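Le coin goûter fait peau neuve

Bon, vous avez été plusieurs à me le demander dans les couloirs : oui, je me suis enfin attaquée à la table des en-cas ! Depuis novembre, on y posait tout en vrac, les biscuits sur les serviettes, les boissons derrière les biscuits, et il fallait soulever 4 sachets pour trouver le sien. Je n'en pouvais plus (et Halldóra Kvaran non plus, elle me l'a écrit deux fois, avec des majuscules).

J'ai donc passé une fin d'après-midi à tout sortir et à tout reprendre. Première décision : on garde la table brune, on ne met pas de nappe, ça se lave d'un coup d'éponge. Deuxième décision : chaque chose a son contenant, et on arrête de mélanger. Les petits présentoirs transparents à gradins viennent de chez Hendero, et je ne regrette pas du tout, les bouteilles du fond se voient aussi bien que celles de devant. Pour les paniers en osier, j'ai fouillé dans le placard de la salle Eskildsen, où ils dormaient depuis le pot de départ de je ne sais plus qui.

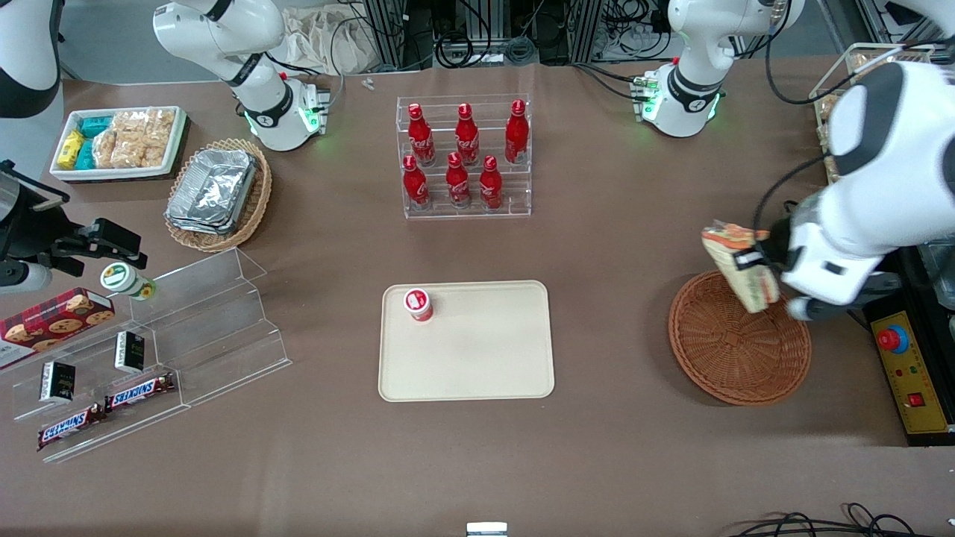
Les Coca sont donc au fond, sur leurs deux marches, et les crackers dans le plateau blanc à côté. Les barquettes en alu ont leur panier à elles, l'ovale. Si vous voulez rapporter un reste de gâteau à la maison, prenez-en une, elles sont là pour ça ! Le panier rond, c'est pour les paquets à partager, alors n'hésitez pas à y glisser vos trouvailles de vacances. Quant au grand plateau crème du milieu, j'aimerais qu'on le garde pour le service, sans y empiler les courses de la semaine (je sais, c'est tentant, il est pile au bon endroit).

Il me reste 100 serviettes en papier à caser et je cherche encore une boîte pour le thé. Si quelqu'un en a une jolie qui traîne, déposez-la à l'accueil de Kokthorpe avant 16 heures, ou appelez-moi au poste 2069.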